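Kelmendi 头戴式示范采集套件 使用手册
第4章 桌面双手任务的录制

本章适用于采集软件 Treken 的第2版界面。旧版界面的菜单位置不同，步骤顺序不变。本章最近一次修订：2021年9月14日。

开始前请确认已完成第3章的头带调节和时钟同步。没有做过时钟同步的设备可以录制，但导出时会被 Pirkent 校验程序拒收，整批数据需要重录。

4.1 任务范围

桌面双手任务指操作者坐在或站在桌前，用两只手移动、摆放、叠放或递换日常小物件的任务。本章的步骤不包括倒液体、使用刀具和需要离开桌边的任务，这几类见第6章。

录制得到的片段用于训练从示范到动作的预测模型。模型的输入是头部视角的视频和一句任务说明，输出是双手腕部的轨迹和抓握的开合时刻。评估方法见附录B。

4.2 布置桌面

1. 选一张固定的桌子，台面高度在操作者肘部以下。
2. 检查光线。台面上不应有直射阳光。靠窗的桌子请拉上窗帘，并在整批录制期间保持同一状态。
3. 把目标物放在双手都能够到的区域内。目标物是任务说明里提到的物件。
4. 在目标物周围放入干扰物。干扰物从该住处或办公室现有的物品里取，例如票据本、包装、文具、罐子，不必清洗或摆正。
5. 打开 Treken，进入“场景”页，新建场景编号，填写地点代号和目标物名称。
6. 在“干扰物”栏勾选大类即可，不填品牌。

注意：透明和反光的物件要在“材质”栏单独勾选。漏选时，深度补全模块会按普通材质处理，杯口和杯壁的轮廓容易丢失。

注意：桌面上如有写着姓名、电话或地址的纸张，请翻面或收走。空白票据本和印刷包装可以保留。

4.3 佩戴与取景

1. 戴好头带，后部旋钮拧到不滑动为止。
2. 低头看桌面中央，在手机预览里确认台面远端和两只前臂都在取景范围内。
3. 挽起袖子，取下手表、手链和戒指。腕部估计对手表尤其敏感。
4. 把双手平放在桌上，保持静止，按“标定”。提示音响一次为通过，响两次为失败。
5. 标定失败时，先调整头部俯角再试。连续失败请重启主机，不要反复按键。

小心：主机外壳在长时间录制后会发热。感到烫手时停止录制，取下头带，等指示灯恢复绿色再继续。

小心：佩戴期间请不要走楼梯。头带会遮住一部分上方视野。

4.4 录制片段

1. 在“任务”页选择任务说明，或手动输入一句。句子里只写一个目标，例如“把两只杯子放到杯垫上”。
2. 双手回到起始位置，按脚踏开关开始。
3. 用平时的速度完成动作。不要为了镜头放慢，也不要刻意把手抬高。
4. 动作完成后，双手离开目标物，停一拍，再踩一次脚踏。
5. 在弹出的窗口里选择“成功”“失败”或“作废”。东西碰倒、拿错后又改正的片段选“失败”，并且保留。只有中途被打断、设备移位的片段才选“作废”。
6. 重新摆放目标物，换一个初始位置，回到第2步。

每个场景编号最多录200个片段。达到上限后，Treken 会锁定该编号，请更换桌面或重新布置干扰物，再新建编号。

提示：双手同时持物的片段里，手腕经常互相遮挡。遇到这种情况不需要重录，后处理会用前后时刻的姿态补齐。被遮挡的时间太长时，校验程序会把该片段标为黄色，由复核人员决定去留。

4.5 双手同时持物的标注

杯子和杯垫是 Munness 任务集里最常用的一组目标物。标注时两只手分开处理，各有一条时间轴，互不引用。

1. 在标注界面打开片段，先看左手轨。
2. 在手指合拢并接触杯壁的时刻打“抓握开始”。手指靠近但没有接触时不打点。
3. 切换到右手轨，重复上一步。有把手的杯子，在“接触部位”里按手指所在选“把手”或“杯身”。
4. 标出每只手对应的物件。两只杯子外观接近时，按起始位置命名为“杯A”“杯B”，并在整个片段里保持不变，即使途中交换了左右。
5. 杯子的一部分压在杯垫上、手还没有松开时，状态填“放置中”。松手以后才填“已放置”。
6. 杯垫相邻摆放时，把每块杯垫单独框出，不要合成一个框。
7. 干扰物只框一次，取它们最完整的那一时刻。印泥盒、票据本这类平放的物件用四点框。

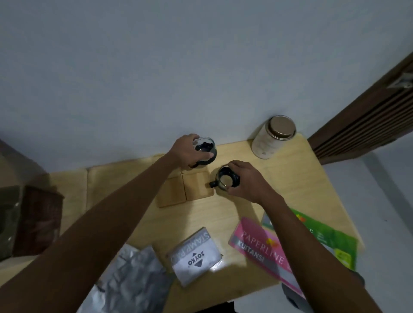

Lambros Vrettos 对这套标注规则提出过不同看法：“放置中”这个状态对模型没有多大帮助，标注员之间的分歧却大部分出在这里，他建议改成只记录松手时刻，中间过程交给模型自己去学。Apostolos Mavromatis 按这个建议把首轮数据重新处理了一遍。首轮共3851个片段，其中639个在两套规则下的物件状态序列不一致，分歧集中在双手先后放下的片段。用松手时刻训练的模型，单手任务的结果与原规则持平，双手任务里则更常出现一只手提前张开的错误。因此本版保留“放置中”，同时增加必填项“松手时刻”，两种记录并存，训练时可以任选其一。

已按旧规则标注的片段不需要返工。打开“工具”菜单，选择“补填松手时刻”，程序会给出候选时刻，由标注员逐条确认。候选时刻落在遮挡段内的，界面会显示问号，请拖动时间轴手动定位。

4.6 导出与检查

1. 在“批次”页选中当天的场景编号，点“导出”。
2. 等待 Pirkent 校验完成。校验期间不要拔出存储卡。
3. 查看报告。红色为拒收，黄色为待复核，绿色为通过。
4. 红色条目最常见的原因是时钟不同步和标定缺失，两者都不能事后修补。
5. 黄色条目写上一句备注再提交复核，备注里说明哪只手被遮挡。
6. 上传完成后，在主机上删除本地副本，再格式化存储卡。

注意：标为“失败”的片段会随批次一起上传。请勿在导出前手动删除，否则片段序号中断，整批会被判为不完整。

多地点录制时的编号分配见第5章。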